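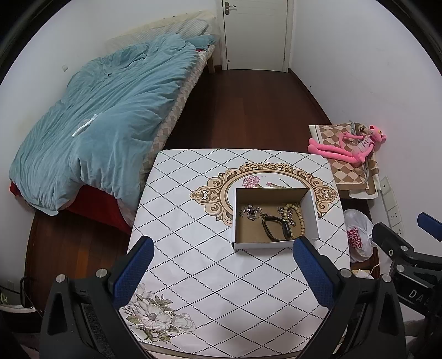
4.2 Sleeping in a small room

Most of the people we visited in Danberg slept in rooms that had been planned for one person and very little furniture, and they had a great deal to say about them. We had set aside an hour for each visit and almost always stayed longer (there was usually coffee, and twice there was soup). The question that opened people up best was a plain one that Sevim Demirtaş suggested after the pilot visits in January: what do you do in this room besides sleep? Tenants told us about folding laundry on the bed, doing taxes on the bed, and calling their mothers from the bed with the door shut.

The diary pages bear this out. Over 6 weeks, tenants wrote down when they went into the bedroom and why, and daytime visits came up far more often than we had expected from the earlier survey in Varkia (Lindqvist and Hakala). Short visits to fetch or put away some small thing were the most common kind, as Figure 3 suggests.
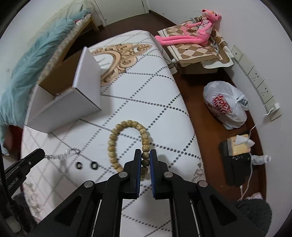

Figure 3. Bracelet of speckled beige beads on a mattress.

Many of these visits lasted only a moment, and tenants often forgot to write them down until the evening, so our totals are surely on the low side. Even so, we collected roughly 900 usable entries, and Margaux Millet read every one of them twice before we settled on the groups used in the next section. Entries that mentioned both rest and chores were placed in both groups. We went back and forth on this for a good while, and Santeri Toivonen still prefers the single-group method, which we describe in the appendix for readers who would like to compare the two.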